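Nateck publishes results of hand-held gripper comparison on household kitchenware

Ribbed-pad jaws compared across 1,298 recorded grasps; measurement files and test procedure released to laboratories and integrators

March 29, 2024

Nateck, the test and measurement firm for robotic end effectors, has published the results of a comparison of jaw pads and wrist-camera positions for hand-held parallel grippers. The work was carried out under the Kozan programme, which examines how well grippers designed for bench use cope with ordinary household goods. The report, the test procedure and the measurement files can be requested from the company from the date of this release.

The comparison covered 1,298 recorded grasps on 11 types of object, including basins, bowls, plates, pans, kettles and vacuum flasks. All grasps were made by trained operators holding the grippers by hand. No motorised arm was used at this stage. The purpose was to separate the behaviour of the jaw and pad from the behaviour of the arm and its controller, which Nateck will assess later in the programme.

"Pad data sheets normally give a friction figure measured on a flat plate," said Oğuzhan Karabulut, head of end effector testing at Nateck. "A basin rim is curved, thin and often smooth, and the weight hangs well away from the jaws. We wanted figures taken on the rim itself."

Test arrangement

Each grasp was made with a linkage-driven gripper carrying two upright jaws. Three pad types were fitted in turn: a smooth pad, a pad with coarse ribs and a pad with fine ribs. Jaw opening was logged throughout each grasp, and closing force was measured at the pad face with a thin film sensor during a separate calibration run.

Objects were placed on domestic tables with their usual coverings, in rooms with daylight from a side window. Nateck did not use a light tent or a plain test surface. Patterned cloths and strong side light both affect camera-based tracking, and the procedure requires that they be left as found. The position of each object was noted before the grasp and again after release.

Grasps were divided into single-gripper and two-gripper trials. In the two-gripper trials, one tool held the rim while the second was brought in from the side to support or turn the object. Operators worked to a fixed order of approach, close, lift, tilt, lower and release. A grasp was recorded as a slip if the pad moved along the rim by more than the limit set in the procedure, whether or not the object was dropped.

Main results

On rims, the coarse ribbed pad produced the fewest slips when the ribs ran across the direction of load. When the same pad was turned so that the ribs ran along the load, it gave no measurable advantage over the smooth pad. The fine ribbed pad was less sensitive to direction and is recommended in the report where the approach angle cannot be controlled.

Stacked plates were the most difficult items for every pad type. The gap between adjacent rims was often narrower than the jaw tip, and operators had to lift the upper plate at one side before closing. Changing the pad had little effect on this result. The report identifies jaw tip thickness as the limiting dimension and gives a recommended maximum.

Enamel bowls and metal pans were held reliably by all three pads at moderate force. At higher force the coarse pad left marks on some enamel surfaces, and the report sets a separate force limit for chipped or worn enamel. Polished kettles could be gripped securely by the handle. Gripping the body was less repeatable, particularly where the jaw closed on a tapering section.

Two-gripper trials reduced rotation of large basins during the tilt. They also increased the time taken per grasp. The report notes that the second tool entered the view of the first tool's camera in most of these trials, and that tracking software should be checked for this condition before the results are relied on.

Camera position

Two camera positions were compared on the same gripper body. The rear position gave a wider view of the table and kept both jaws visible at full opening. The forward position gave a closer view of the pad contact but lost the inner jaw once it had passed behind a raised rim. A wide-angle lens was used in both cases. Nateck corrected the lens distortion for measurement purposes and has supplied the correction values with the files.

"For deep objects the rear position is the one we would fit," said Sena Gbeho, who led the camera work. "The forward position remains useful for shallow items. We have listed the two groups separately in the tables so that users can read off the position for the object they have."

Pad wear

Wear was checked on a separate bench rig supplied by Vustura. Each pad was closed 1,000 times on a steel rim gauge at constant force. The smooth pad showed no change in grip within the accuracy of the rig. The ribbed pads showed rounding at the rib edges, first visible after around 400 closures, without a matching rise in slips. The report advises inspection at that interval and replacement when the rib edge can no longer be felt with a gauge blade.

Next stage

The second stage of the Kozan programme will begin in September. The pads and jaws will be mounted on a motorised arm and run with the Numen controller, using the same objects and the same order of steps. Slip detection from motor current will be compared with slip detection from the wrist camera. Nazmiye Güneş will direct this work.

Manufacturers wishing to submit a jaw or pad for the second stage should supply two matched pairs, a dimensioned drawing and the rated closing force. Pads must fit the mounting face described in the procedure. Adaptors will be accepted if they do not extend the jaw tip.

About Nateck

Nateck tests grippers, pads, wrist cameras and controllers for robot manufacturers and integrators. The company publishes its test procedures and supplies measurement files with each report.

Technical enquiries: Hacer Tekin, Test Procedures, Nateck
Press enquiries: Hacer Coşkun, Communications, Nateck
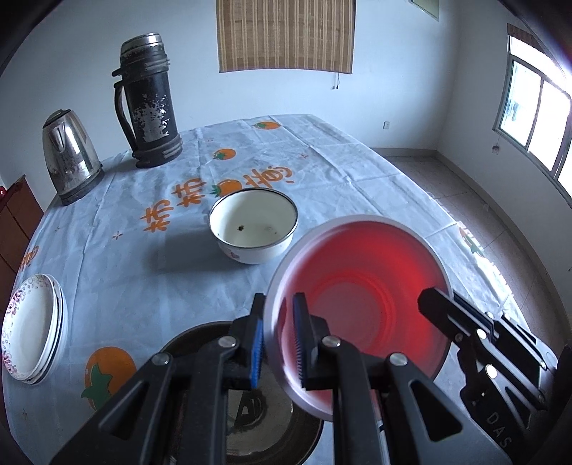

Ribbed jaw pads on either side of a red plastic basin's rim, with a second gripper at right. Photo: Nateck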